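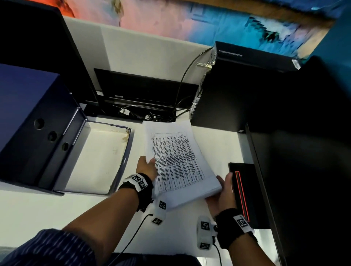
From: Roya Shojaei
To: records-cleanup list
Subject: Re: [records-cleanup] box files, what stays what goes

Hi all, quick one before I have to run. Answers to Umut's questions are under each bit, sorry for the choppy format.

Umut Kırmızıgül wrote:
> I have the old Karakaya box files down from the top shelf, 11 of them.
> Before I start on them, do we keep the printouts or just
> the index pages? Most of it is tables, tiny print, and I can't tell
> one run from the next without reading the whole header line.

Keep the printouts for now. I know, I know. But the Tuvano ledgers were never typed in anywhere else, and I don't want to find that out in February when someone asks for a line from them. The Skistisell ones ARE on the shared drive, I checked the first 30 pages against the file and they matched, so those can go in the shredding bin once a second person has looked. Not me, I did the first look.

> Is there an order? The ones I opened seem to be all over the place.

Supposed to be by account number, low to high. In practice whoever had them last just shoved everything back in. What works for me is emptying the whole box onto the desk, spreading the sheets out, and pulling anything with handwriting on it first. Then square up the rest and sort by the first column. Don't try to do it with the pages still in the box, you'll bend them and lose your place. Ask me how I know.

Clear the desk before you start, you need way more room than you think. Coffee on the other table please.

> Some have marker on the corner. Does that mean anything?

Yes! That's the old pile name. ADMIN is one pile, and it should stay together as one pile even if the numbers inside look wrong. Don't mix it in with the ledgers.
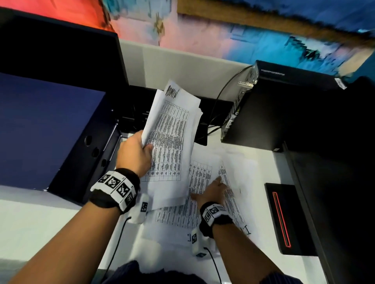

ADMIN stack, name in black marker on the top corner

If you find a single letter on a sheet and nothing else, put it on the side with a sticky note saying which box it came from. I have a half theory about those but no time to write it up now.

> What about the boxes themselves, reuse or toss?

Reuse if the lid still closes. The navy ones are fine, a bit of yellow on the inside is only age. If the spring clip is gone or the spine is split, toss. Don't peel the old labels, stick the new one right over the top. New labels are in the Plelell envelope in my second drawer, there are 47 left so we have plenty, but please write on them BEFORE sticking. The pen skips on the curved bit.

Label goes like this:

account range, low to high
pile name if there is one
your initials

No dates on the spine, we tried that and everybody put a different one (date of printing, date of sorting, whatever).

> Also how full can I make them?

So the lid shuts without leaning on it. If you have to lean its too full, start another. Half empty is OK but put the sheets in flat, and fold nothing. There's a few that were folded years ago and the print has rubbed off right along the crease, a whole row gone in some of them.

Couple more things while I'm here:

- staples out, paper clips out, rubber bands out. The old bands have gone sticky, scrape don't pull
- blank sheets go in recycling, but check both sides frist
- doubles: keep the cleaner one, unless the other has notes on it, then keep both and clip a slip of paper between
- torn pages, no tape. Just slide them in a clear sleeve

I'm in until 10 tomorrow and then out till after lunch, so if you get stuck on the ledgers leave them in a pile with a note and go on to the next box. Anyone else who wants to help, the second desk is free and Umut has the key to the cabinet.

Roya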